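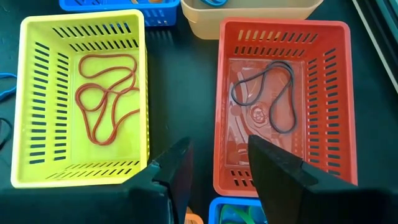 3.2 Sorting the bands and belts

I'll admit I thought this would be the easy part of the study. Stefaniia Ostapchuk and I wanted to know how people put away small stretchy things, the kind that end up in a knot at the back of a drawer, so we gave everyone slotted plastic baskets and a mixed pile and let them get on with it. We had 18 people in the Natville group, and most went straight for color (yes, even when we'd said nothing about color!). The thin red rubber bands were a pain from the start. They slide over each other and settle into a tangle, and you can't grab one without two more coming along. The dark belts are much friendlier, since a belt twisted into a figure eight still picks up as one piece.

Pinch a thin band at one spot and it stands up in a narrow loop, and several people told us that was how they judged its size. I do the same at home now.
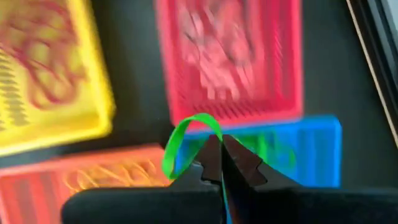
Figure 4. Green rubber band pinched into an upright loop, with colored tiles behind.

We come back to the size question in Section 3.3, where Tomos Gwynne's drawer notes come in.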